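Notes on the Reorganization of the Kitchen Cupboards

Posted May 9, 2026

The apartment at 402 has one kitchen, and that kitchen has five cupboards. Readers who have followed this blog since the move will recall that the contents of the old kitchen on Drenitz Street were transferred in a single afternoon and placed wherever a shelf was free. The arrangement was intended to last until the end of November. It lasted considerably longer, and this post records what was done about it.

The work was carried out over two days with the assistance of my cousin, Xiaoqing Jin, who has lived in smaller kitchens than mine and holds firm views on them. It was agreed at the outset that no new shelving would be purchased. It was also agreed that nothing would be thrown away on the first day. I recommend this second provision to any household in which more than one person cooks.

The first cupboard, to the left of the stove, held baking pans, two colanders, a quantity of lids and a box of Virkis jar seals that had never been opened. The lids presented the greatest difficulty. Each was tried against every pot in the kitchen, and those that fitted nothing were placed in a paper bag by the door. One of them was later found to belong to the rice pot, which had been in the sink at the time. The bag has accordingly been retained for a further month.

Serving pieces were taken next. In the previous kitchen these had been stored with the everyday utensils, with the result that spoons suitable for company were scratched by the potato masher. They have now been given a drawer of their own, lined with a folded dish towel. The handles face outward. Xiaoqing was of the opinion that they should face inward, and the drawer was in fact arranged both ways before the present order was settled upon. The decisive point was that the drawer does not open fully – the oven door prevents it – and a handle at the back cannot be reached without removing everything in front.

A number of smaller items did not belong to any evident category. Among these were trays, inserts and single parts of sets, some of which had become separated from the dishes they were made to fit. It was decided that any part whose container could be identified would be stored inside that container, even where this used more space than stacking would have done. Stacking had been the rule before, and it had led to the purchase of a second steamer insert when the first was at the bottom of a pile.

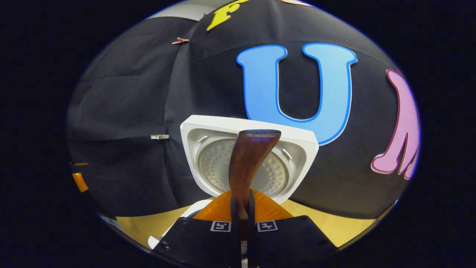 The middle cupboard was reserved for items used each morning: bowls, the tea things, the small saucepan and the oatmeal. Seven bowls are now kept there, with the remainder on the shelf above. The teapot, a Zanine that came from my aunt, has been moved away from the edge. It has a loose lid, and the shelf on which it used to stand was at the height of an elbow.

Some remarks should be made on the subject of labels. I had prepared a full set, typed and cut to size, before the work began. In practice the categories changed so often on the first day that most of the labels were out of date by supper. Four were eventually put up, all of them on the inside of cupboard doors. A handwritten list has been taped beside the refrigerator in place of the others, and it has been amended in pencil several times. The typed labels remain in an envelope and may be of use to someone with a more settled kitchen.

The high cupboard over the refrigerator gave the least trouble. It contains the large roasting pan, the canning pot and the Dewan fish dish, none of which is needed more than twice a year. These were taken down, washed, dried overnight on towels and returned. A step stool is required to reach them, and the stool has been assigned a hook on the back of the pantry door. It was previously kept in the bedroom closet.

The second day was given over largely to cleaning. Shelves were wiped with warm water and a little vinegar, and the doors were left open until the wood was dry. A sheet of old shelf paper had to be removed from the lowest cupboard with a butter knife. Beneath it was an earlier sheet, in a yellow pattern, which had evidently been put down by a previous tenant and had held up rather better than mine. It has been left in place.

At the end of the second day, about eight items were set aside to be given to others. Xiaoqing took the larger colander and a pair of tongs. The remaining pieces are in a carton in the hallway, and neighbors on our floor have been informed that they may look through it. The waffle iron has already gone. I had expected to miss it more than I have.

Two matters are outstanding. The spice rack has not been addressed, as the jars are of different heights and will not stand together on the lower rail. I have measured the rail twice and obtained two figures – a third attempt will be made when the tape measure has been located. There is also the question of the bread box, which fits on the counter only if the toaster is moved, and the toaster cord does not reach the other outlet. Suggestions from readers would be received with interest, particularly from anyone who has kept a bread box on top of a refrigerator and can report whether the warmth affected the bread.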